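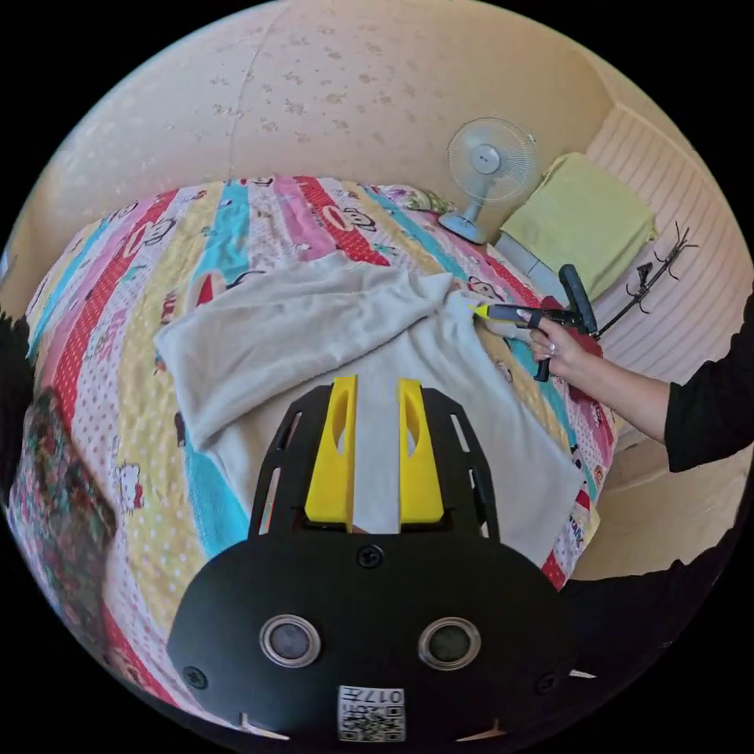

4.2 家庭内寝具上における布操作データの収集と評価

本節では、手持ち型グリッパを用いて収集した布操作データセットStaltonのうち、寝具上でのタオル操作に関する部分について、収集条件、注釈の方法および方策学習の結果を述べる。前節で扱った机上操作では、作業面が平坦かつ単色であり、対象物と背景の分離は比較的容易であった。一方、一般家庭において布を広げ、整え、畳む作業は、ベッドや布団の上で行われることが少なくない。この場合、作業面そのものが変形する布であり、色彩や柄も世帯ごとに大きく異なる。このような条件が方策の汎化に及ぼす影響を調べることが、本節の目的である。

収集は、協力を得た20世帯の寝室において実施した。作業者は左右の手に1台ずつグリッパを把持し、各装置に搭載した広角カメラの映像と、装置の位置姿勢および指の開度を同期して記録した。照明、寝具の種類、室内の家具配置については統制を行わず、協力者が普段使用している状態のまま作業を開始した。タオルは各世帯の所有物を用い、寸法および素材についても指定を設けなかった。1回の収録は、タオルを寝具上に置いた状態から開始し、作業者が完了を宣言した時点で終了するものとした。

図3に、左側装置の視点による収録画像の一例を示す。明るい縦縞に動物の顔や水玉の柄が入ったキルトの上に、淡い灰色のタオルが皺の寄った状態で置かれている。タオルの上縁は折り返されて斜めの稜線を形成しており、画像右側では、作業者の右手が握る黒色の器具の黄色い先端がタオルの右上の角に接している。左側装置の二本の指の間隙からもタオルの一部が視認でき、指と布の相対位置を推定する手がかりとなる。他方、タオルの輪郭の一部は装置本体によって遮られており、単一視点のみから布全体の形状を復元することは困難である。

注釈は3段階に分けて付与した。第一段階では、各収録を接近、把持、移動、解放の動作区間に分割した。第二段階では、把持区間の開始時刻における把持点を画像座標上に付与し、あわせて当該点がタオルの角、縁、内部のいずれに属するかを記録した。第三段階では、タオルと下敷きとなる寝具の双方について領域マスクを作成した。寝具を独立した領域として扱ったのは、把持の際に指がキルトやシーツを同時に挟み込む事例が予備収集で頻繁に観察されたことによる。以下ではこの事象を「下地の巻き込み」と呼ぶ。各画像の注釈は2名の注釈者が独立に行い、把持点の属性が一致しなかった画像については、両者の協議により最終的な属性を決定した。

方策の学習には、前節と同一の構成を有するStoseroを用いた。入力は左右装置の画像および直前の装置姿勢であり、出力は両装置の相対姿勢と指開度の系列である。広角画像の周辺部には強い歪みが生じるが、予備実験において歪み補正の有無による明確な差は認められず、また補正に伴って画像の端部が失われることから、本節では未補正の画像を入力とした。色調の変動に対しては、寝具領域に限定して色相および彩度を変化させる拡張を導入した。この拡張は第三段階の領域マスクを利用するものであり、タオル領域の画素値には変更を加えない。以下、これを下地拡張と称する。

評価は、Varghese試験室に設置した双腕ロボットにより行った。課題はBrodadance課題群から「角の把持」と「二つ折り」を選定し、各条件につき50試行を実施した。評価用の寝具は学習データに含まれないものとし、無地のシーツと多色柄のキルトの二種を用意した。タオルの初期形状は、実験者が所定の高さから落下させることにより設定した。いずれの課題においても、下地の巻き込みが生じた試行は、タオルが目標形状に達した場合であっても失敗と判定した。

角の把持では、無地のシーツ上において、下地拡張の有無による成功率の差は小さかった。これに対し、多色柄のキルト上では、下地拡張を行わない方策が柄の境界をタオルの縁と誤認し、布の存在しない位置で指を閉じる動作が繰り返し観察された。とりわけ、淡色の帯とタオルが隣接する配置において誤認が多い。下地拡張を適用した方策ではこの種の失敗が減少したが、タオルが折り返されて角が下側に隠れた初期形状では、依然として稜線上の点を角として選択する傾向が残った。

二つ折りにおける主な失敗要因は、下地の巻き込みであった。下地拡張を適用しない方策では、多色柄のキルト上における50試行のうち20試行で巻き込みが発生した。失敗時の映像を確認したところ、把持点の画像上の位置はおおむね妥当であり、指先の挿入深さが過大である事例が大半を占めた。キルトは中綿により局所的に沈み込むため、接触後も指先が下降を続け、タオルとともに表地を挟む結果となる。下地拡張は外観の変動のみを対象とした処理であり、この要因に対する改善効果は限定的であった。

挿入深さに関する誤りについては、人による収録時の動作との比較も行った。作業者は把持の直前に指先をタオルの面に沿って水平方向へわずかに滑らせ、縁を浮かせたうえで指を閉じる動作を多用していた。この予備的な滑り動作は接近区間の末尾に短時間現れるのみであり、現行の区間分割では独立した区間として扱われていない。学習済み方策の出力を確認すると、無地のシーツ上では同様の水平移動が再現される場合があるものの、キルト上ではほとんど現れず、鉛直方向の接近が支配的であった。

なお、本節の評価における寝具は二種に限られ、毛布や羽毛布団など、より柔軟な下地に対する性能は検証していない。また、評価に用いたロボットの指先は収集用装置と同一形状であるが、手首部の剛性は人の手と異なるため、接触時の沈み込み量を直接比較することはできない。指先に加わる力の計測を含む追加収集の手順については、付録に記載する。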